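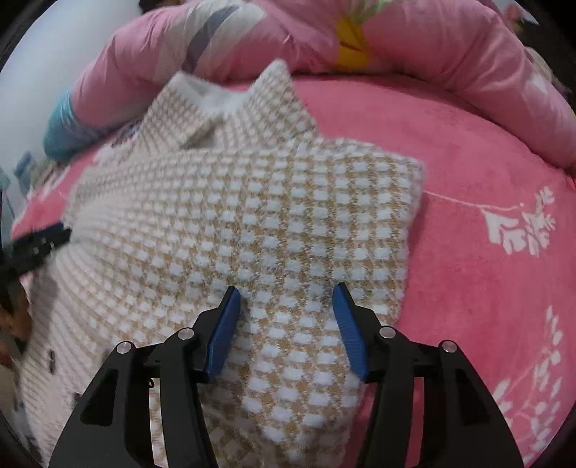 분홍색 침대 시트 위에 펼쳐 놓은 흰색·황갈색 체크무늬 니트

트린포트(Trinport) 생활도움터 > 지방행정·의회 > 공공시설

구 선착장 공영주차장 용도 변경, 주민 의견은 어느 단계에서 제출해야 합니까

북쪽계단
등록 1/17/19

릴로(Rillow) 지구 구 선착장 옆 공영주차장 건으로 문의합니다. 시 홈페이지 고시란에 해당 부지 1352제곱미터를 관광버스 회차지로 변경한다는 문서가 올라와 있습니다. 문서 제목은 '시설 운영계획 변경(안)'이고, 본문에는 위탁 운영자로 Cukico라는 회사 이름만 적혀 있습니다. 위탁 기간, 차량 진출입 동선, 기존 월정기 이용자의 처리 방법은 기재되어 있지 않습니다.

확인한 내용은 다음과 같습니다.
- 고시문에 의견 제출 기한이 없음
- 첨부 도면은 부지 경계만 표시되어 있고 축척 표기가 없음
- 지구 협의회 회의록에는 이 안건이 없음
- 시의회 상임위 안건 목록에도 현재까지 없음

교통과에 전화했더니 도시계획과 소관이라고 하고, 도시계획과에서는 용도지역이 바뀌는 것이 아니므로 교통과에서 처리한다고 합니다. 성수기인 6월 이전에 운영을 시작한다는 말은 들었으나 문서로 확인하지는 못했습니다.

알고 싶은 것은 두 가지입니다. 이런 변경이 의회 의결 대상인지, 그리고 의결 대상이 아니라면 주민이 공식적으로 이의를 남길 수 있는 절차가 무엇인지입니다. 사업 자체에 반대하는 입장은 아직 아니고 내용을 알 수가 없어서 묻습니다.

도면먼저

용도 변경이라는 말이 두 가지 의미로 쓰이고 있어서 먼저 구분해야 합니다.

첫째는 토지의 계획상 용도를 바꾸는 경우입니다. 주차장 부지를 상업시설 부지로 바꾸는 것이 여기에 해당하고, 공람과 의회 의견 청취를 거칩니다. 둘째는 계획상 용도는 교통시설로 유지하고 운영 방식만 바꾸는 경우입니다. 승용차 주차장을 버스 회차지로 쓰는 것은 시에서 둘째로 분류할 가능성이 큽니다. 고시문 제목이 '운영계획 변경(안)'인 점도 이와 맞습니다. 도시계획과 답변은 그 한도에서는 틀리지 않습니다.

다만 민간 위탁은 별도 문제입니다. 우리 시 공공시설 위탁 조례에서는 위탁 기간이 2년을 넘거나 시설 구조를 변경하는 공사가 포함되면 상임위 보고를 거치도록 되어 있습니다. 보고이지 의결은 아닙니다. 그래도 보고 안건이 되면 자료가 의회 홈페이지에 공개되고, 그 시점부터 위원에게 서면 의견을 보낼 수 있습니다. 고시문에 기간이 빠져 있다면 이 조항의 적용 여부를 판단할 수 없으므로, 기간부터 확인하십시오.

순서는 이렇게 하면 됩니다.

정보공개 청구서를 냅니다. 대상 문서는 '위탁 협약서(안)', '교통처리계획', '운영계획 변경 내부 결재문서'로 특정합니다. '관련 자료 일체'라고 쓰면 범위가 불명확하다는 이유로 보완 요구가 돌아오는 일이 많습니다. 부서란에는 교통과와 도시계획과를 모두 기재합니다. 소관이 아닌 부서가 받으면 이송 통지가 오는데, 그 통지서로 소관 부서가 문서상 확정됩니다.

청구와 별도로 고시문에 대한 의견서를 제출합니다. 기한이 적혀 있지 않아도 접수는 됩니다. 민원실 창구에서 접수번호가 찍힌 사본을 받아 두십시오. 의견서에는 고시 번호, 부지 면적, 누락된 항목을 적고 회신 방법을 서면으로 지정합니다. 찬반을 적지 않아도 됩니다.

축척 없는 도면은 의견서에서 반드시 지적하는 것이 좋습니다. 진출입구 위치를 판독할 수 없으면 회전 반경을 검토할 수 없습니다. Sithole 거리 쪽으로 나가는지 부두 쪽으로 나가는지에 따라 인접 주민이 받는 영향이 다릅니다.

월정기 이용자는 이용 약관의 해지 조항을 따로 봐야 합니다. 이 부분은 제가 약관 원문을 가지고 있지 않아 답할 수 없습니다.

회차지옆집

시에 물어봐야 답 안 나옵니다. 서명 받으세요. 예전에 시장 건물 옮길 때도 서명부 내고 나서 설명회 열렸습니다. 몇 명 이상이면 설명회 의무라고 들었는데 숫자는 기억이 안 납니다. 4000명이었던 것 같기도 합니다.

제3별관

윗글의 4000명은 주민 조례 청구에 필요한 서명 수입니다. 설명회 개최 요건과는 관계가 없습니다. 설명회 요청은 지구 협의회를 통하는 것이 정식 경로이며, 협의회 위원 4명이 연서하면 다음 정기회의에 안건으로 올라갑니다. 개인이 시에 직접 요청할 수도 있으나 이 경우 개최 여부는 담당 부서 재량입니다.

도면먼저 님 글에 한 가지 보충합니다. 상임위 보고 대상인지 판단할 때 협약서의 연장 조항도 같이 보십시오. 최초 기간을 2년으로 쓰고 자동 연장을 붙이는 경우가 있는데, 조례에는 연장 기간을 합산하는지에 대한 규정이 없습니다. 의회 사무국에 서면으로 해석을 요청하면 회신이 옵니다. 전화 답변은 기록이 남지 않습니다.

북쪽계단

답변 감사합니다. 정보공개 청구서와 의견서를 각각 접수했습니다. 의견서에는 도면 축척, 위탁 기간, 월정기 이용자 처리 세 항목을 적었습니다. 이송 통지가 오면 소관 부서명을 이 글에 추가하겠습니다.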